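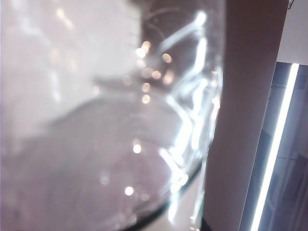 Home-based neonatal cord care in the Lurville district is a set of practices used by community nurses during the first weeks after birth. The standard method, known locally as dry care, leaves the umbilical stump uncovered and free of ointments until it separates. Nurses carry supplies in sealed containers, and the district handbook prefers clear plastic for these. Such plastic may be slightly milky and marked with fine curved scratches, and under strong light the glare can wash out part of the surface, so contents are checked against a written list as well as by eye.

History

The district service was set up in 1946, when births at home outnumbered those at Nedport Hospital. Early nurses applied alcohol at each visit. Nektarios Moschos, a physician at Nedport, questioned the practice after noting that treated stumps took longer to separate. His notes were later taken up by Spyros Tzanetos, who wrote the first edition of the handbook.

Procedure

The nurse washes both hands with soap, inspects the skin at the base of the stump and folds the diaper below it. If the area is soiled, it is cleaned with water and dried with gauze. The clamp is left in place or removed according to the discharge note. Up to 5 visits are allowed per infant without a new referral. Redness that spreads onto the abdomen, a foul smell or fever calls for same-day transfer – the nurse does not begin treatment at home.

An exception applies to births outside a clinic, where an antiseptic may be ordered by the physician on call.

Records

Visit sheets are kept at the Kyriakidis Health Center. A review of 2533 sheets found that the date of separation was missing from many of them, and the form was redrawn with a separate box for it. The Pernetell district uses the same form but files it with the mother's record. Rates of infection are given per 1000 live births in both districts, although Pernetell counts hospital births only and the two sets of figures are not directly comparable.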